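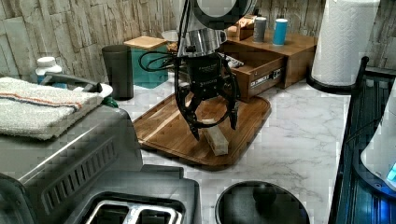
Grarnex Kitchen Picks

Hi! I put this README together for our robotics club at Skoterthorpe, mostly so next year's crew doesn't have to bug me in March. We have 200 episodes so far, split into 6 folders by task, and 43 of them are misses (keep those, they're useful!). The board task is my favorite – get the little pale block off the cutting board without scraping the rim.

Each folder has a notes.txt and a splits file. Folder 3 still uses the old Hultden naming, sorry, I'll rename it once the Sarkar loader stops choking on dashes.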